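Home | Magazine | Features | Law & Money | Columns | Archive | Subscribe

The Two-Hour Lawyer

What I learned about small claims court by suing a man over a boat trailer

By Fionnuala Keogh

I should say up front that I'm not a lawyer. I write mostly about food and houses, and until last spring the closest I'd been to a courtroom was jury duty, where I sat in a hallway for a day and was sent home with a parking voucher. So when my editor asked me to write up my adventure in small claims, I told her it would be a story about a nervous woman with a binder. She said fine, write that.

I'd bought a used boat trailer from a man across the lake. It cost $1,369, which I know to the dollar because I've said the number out loud to a clerk, a mediator, a judge and my sister, in that order. The ad said the axle was new. The axle was not new. My mechanic, Diarmuid Fahy, put the thing up on his lift and called me over in the voice people use at a sickbed. He wouldn't let me tow it home.

The seller stopped answering my texts the same afternoon. I sulked for a couple of weeks, and then I got mad, and then I went to the county website.

The form is short and that's the scary part

I expected a packet. What I got was a form of a couple of pages with a box for who I was suing, a box for how much, and a few lines for why. A few lines! I'd already written the seller an email the length of a novella (unsent, thank goodness) and now I had to get the whole business down to something that would fit on an index card.

I called Noreen Ó Dubhghaill, who practiced consumer law for years and now teaches a free evening class at our library called Court Without a Lawyer. She had me read my draft over the phone. My draft used the word "betrayal."

"Who, what, when, how much," she said. "Then stop typing."

So it became: I bought a trailer, the written ad said new axle, the axle was old and unsafe, I asked for my money back in writing, he didn't give it. Noreen liked the "in writing" part best. She told me that a polite demand letter does a lot of heavy lifting in these cases, and that many courts want to see you tried one before you filed. I'd sent mine by regular mail and by email, and I'd kept copies of both, mostly out of spite.

The rules are different everywhere, by the way, and I mean really different. The most you can sue for changes from state to state. In some places you can bring an attorney and in others you can't. Filing fees go up and down, and so do the deadlines. Anything I tell you about my county might be wrong in yours, so please go look at your own court's website before you copy me. Most of them have a self-help page and it's usually better written than you'd think.

Suing the right person is harder than it sounds

My seller used a business name in his ad, Plerkwood Marine Resale, and a first name in his texts. I assumed I could just sue Plerkwood and be done with it. The clerk very kindly slid my form back across the counter.

A business name can be a corporation, or an LLC, or just something a guy puts on a magnet on the side of his truck. If you sue the magnet, you may end up with a judgment against nothing at all. I went home and searched the state's business registry, and Plerkwood wasn't a company of any kind. It was registered as a trade name for one person, Cillian Doherty, whose full name I was seeing for the first time. He went in the box. I added "doing business as Plerkwood Marine Resale" after it, as the clerk had suggested.

Then he had to be served, and I'd pictured somebody in a trench coat jumping out from behind a hedge. You can't do it yourself where I live. I paid the sheriff's office a modest fee and a deputy did it, and the proof came back to me in the mail. It took two tries. I checked my mailbox like a teenager waiting on a college letter.

The binder

Teresa Hanrahan, a retired court clerk in my walking group, says she could always tell within a minute who'd prepared. The unprepared ones held up their phones. They'd say the text is in here somewhere, Your Honor, and scroll and scroll while the whole room listened to them breathe.

I didn't want to be a scroller. I took over my table for a weekend and printed everything: the ad, the texts with the dates showing, the bank record, Diarmuid's written estimate, my demand letter. I made three sets, one for me, one for the judge and one for Mr. Doherty, and put a numbered sticky tab on each page. I drank a great deal of water and ate standing up.

Two tips from that weekend. First, screenshots of texts should show the phone number or the contact name at the top, and they should overlap a little, so it's obvious you haven't skipped the part where you were rude. (I'd been slightly rude. I left it in.) Second, if your best evidence is somebody's opinion, find out whether that person has to show up. Some judges will take a signed letter from a mechanic and give it some weight, and some really want the human being. Diarmuid agreed to come as long as I bought him lunch, and he wore a tie, which I'd never seen before and haven't seen since.

I also practiced. I set the kitchen timer and told the story to the wall until I could get through it without editorializing. My first run was long enough to roast a chicken. By Sunday night I'd got it down to something a stranger could sit through.
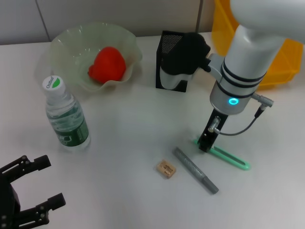

What the morning was like

I got there way too early. The courthouse opens its doors at eight and I was on the steps before that with my binder clutched to my chest, next to a couple fighting with their landlord over a deposit and a dry cleaner who'd apparently been there so often that the guard asked after his kids.

Before anyone saw a judge, we were all offered mediation. I nearly said no. I'd practiced! I had tabs! But Noreen had told her class to always take the meeting, so I took it, and Mr. Doherty and I were put in a small room with a mediator who spoke so softly we both had to lean in.

He wasn't a monster, I'm sorry to report. He said he'd bought the trailer from somebody who'd told him the axle was new, and he'd repeated it. I believed him, more or less. The mediator asked whether he'd had it looked at before he sold it. He hadn't. He offered me $209 for my trouble, and he'd keep the rest and I'd keep the trailer. I have no idea where the 9 came from. I've thought about it a lot.

I said no thank you, and back we went to the hallway.

The hearing itself was so quick. The judge had already looked at the ad by the time I stood up. She asked me what I wanted and I said my money back and he could have the trailer. She asked Diarmuid how long he'd been fixing trailers and what he'd found, and he told her, in the sickbed voice. She asked Mr. Doherty whether he'd written the words "new axle," and he said he had. I used maybe half of what I'd rehearsed. My tabs got a nod.

She didn't rule right then. In my county they often mail it, so there was one more round of stalking the mailbox, and then a single page that said I'd won the purchase price plus my filing and service costs.

Winning and getting paid are separate hobbies

I bought myself a cake that night. I should have waited. A judgment is a piece of paper saying someone owes you money, and the court doesn't go and fetch it. If the other side doesn't pay up, you're the one who gets to learn words like garnishment and levy, and there are more forms and more fees, some of which you can add to what's owed.

Teresa told me she's known people to walk away at this stage, worn out, with a perfectly good judgment in a drawer. She'd like them to know it doesn't usually go stale overnight. Judgments last for years in most places and can often be renewed, and they may earn interest while they sit there. They can also be a real nuisance to a person who's trying to sell a house.

I sent one more letter, still polite, with a copy of the judgment and a date. He paid in two checks. The second one arrived on a Saturday in May, and he came by the shop that same afternoon to haul the trailer away. We said hello. He asked if I'd found another one, and I had, from a dealer this time, with the paperwork for the axle stapled to the bill.

Would I do it again? For that amount, yes. For a lot less I might've let it go, and Noreen says plenty of her students come to the first class furious and decide by the second that they'd rather have their evenings back. She doesn't try to talk them into anything. She does make them write the demand letter before they quit, and she says a surprising number of those get answered.

Her class runs through the fall at the main branch. Bring a pen, she goes fast.

Reader comments (4)

lakeside_mo
I did this over a fence and lost, but the judge was fair and I'd say the same thing about the hallway. Everybody's so nice to each other out there until their names get called.

R. Petrakis
Please tell people to check the deadline for filing! I waited too long on a contractor who owed me $1,000 and the clerk told me I was out of time. I'd assumed he'd come around.

Wendy in the valley
Suing the magnet, ha. My cousin did exactly that with a painter. She had to start over with his legal name and pay the fee a second time.

oldtrailerguy
Diarmuid is right to look at the axle but folks should check the bearings and the coupler too. And get the VIN before you hand over any cash.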